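Hand-held grippers, then. Fledell's kit lands in one box: gripper, clip-on camera, a bag of spare pads and a licence for Nirus, the software that sorts your recordings. You hold it, do the chore yourself, and the robot learns later. That's the pitch. Price is £600, or £30 a month if you rent from Zulholm.

Set up took 10 minutes. Manual is thin, and page 5 is printed twice.

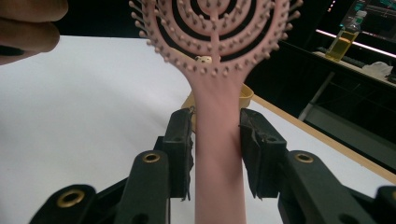
Tessa Wardlow

Two black fingers, one on each side of a pink handle, and the brush stands upright between them. Smooth plastic, widening towards the head. Pads matter more than anything on a job like this, and these have a ragged look along the edges. Fledell sells spares in pairs. Buy them with the kit, you'll want them.

Trigger is light. Nice for small hands, less nice after a long afternoon. The Heitmann grip is stiffer but easier on the wrist, and it dosen't come with software at all.

Nirus is the weak bit. Slow to upload, odd menus, no way to rename a batch once its saved. Fledell promised a fix in June. Still waiting.

Rent first. Buy if the menus get sorted.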